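Moving the seedlings out of the kitchen

The tomatoes went from the kitchen to the back porch in April, a little earlier than last year. I started 49 this time, which was too many. Randi Björklund took 23 of them for the garden beds over in Olerton, and I was glad to see them go.

The ones I kept are mostly plum types. The seed came from Senad, who has saved it for years and writes the names on the packets in pencil, so I can't read half of them. I water from underneath every other morning and turn the pots when I remember.

Two of the peppers got leggy and I buried them deeper. They seem fine. The basil is slow, as it always is on that side of the house.

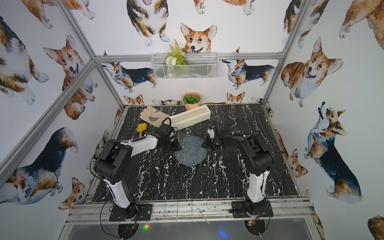
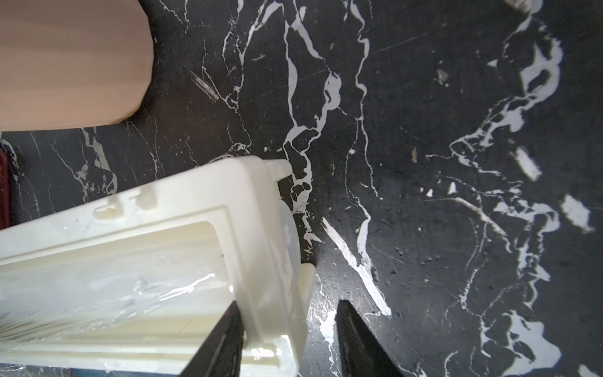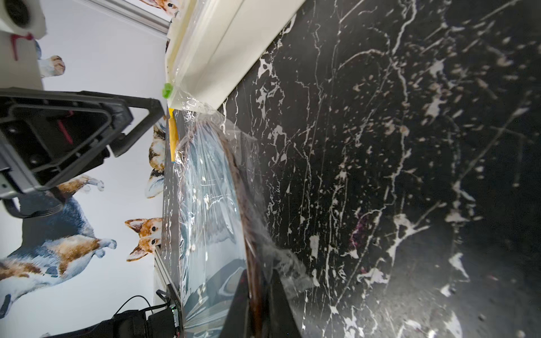 Next on the list is the porch shelf, which sags in the middle and needs a second bracket. I also want something better under the pots than old dinner plates. A long tray with thick raised rims and a recessed floor, like the off-white plastic one in the second picture, would hold enough water for a whole row. I'll look at the farm store in Berge when I go in for potting soil. The beans can wait until the ground warms up, and I still have to fix the hose.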